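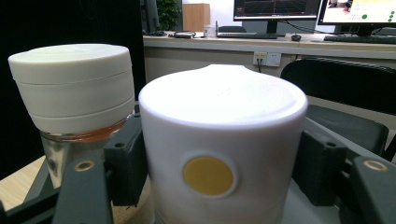

Clutalum Comments: Data Card

Version and scope

Clutalum is a labeled set of public replies to posts about gymnastics meets. It holds 3320 replies drawn from 176 threads. All text is in English. The set was built to train and test models that flag abuse aimed at athletes. The current release is dated 31 October 2021.

Source

Replies come from the fan boards run by Navelley and Plenow. Threads with fewer than five replies were left out. User names, links and profile text were removed before labeling. Athlete names were replaced with the token ATHLETE, and coach names with COACH.

Labels

Each reply carries one label:
0 = neutral or supportive
1 = criticism of a routine, score or team choice
2 = personal attack on looks, family or character
3 = threat

Two labelers read every reply without seeing each other's work. A third settled the cases where they differed. Sarcasm was the main source of disagreement, mostly between labels 1 and 2. 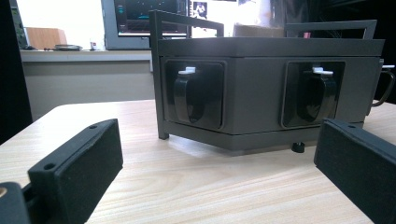 Does a harsh remark about a score count as abuse?
Harsh remarks about a score get label 1, even when they contain swearing. Label 2 applies only when the reply turns on the person.

Files

train.csv: all replies not listed in the two files below
dev.csv: 168 replies
test.csv: 200 replies

Columns are reply_id, thread_id, text, label. No thread appears in more than one file. Encoding is UTF-8.

Known limits

Label 3 is rare and should not be scored alone on the dev file. Replies deleted by board staff before collection are missing, so the worst abuse is likely undercounted. Emoji were kept but not checked for meaning.

License

Research use only. Do not try to trace replies back to their writers. Removal requests go to the Hayes data desk and should give the reply_id.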